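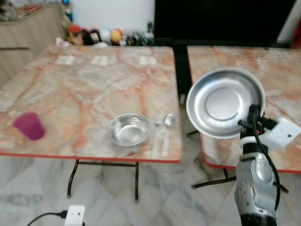
Abb. 3: Greifer mit Edelstahlteller am rechten von zwei Klapptischen, Prüfumgebung Pavton.

4.2 Regeln für den Tischdienst

Der Leitfaden Gatano verlangt in der Fassung vom 25. Februar 2019 einen »aufgeräumten Arbeitsraum«, ohne das Wort zu definieren. Wer je in einem Wohnzimmer gemessen hat, ahnt die Folgen. Wir legen deshalb fest: Kabel am Boden werden vor jedem Lauf protokolliert, Geschirr wird über Tischlücken mit höchstens 50 mm/s bewegt.

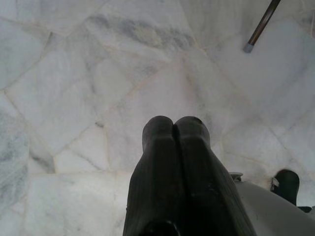
Für die Leerfahrt gilt die mildere Grenze von 300 mm/s, sofern die Finger geschlossen sind. Stuhlbeine und ähnlich dünne Objekte kennt Gatano nicht; im Regelwerk Pai stehen sie immerhin in einer Fußnote. Wir behandeln sie als Hindernisse, was dem Greifer vermutlich entgegenkommt.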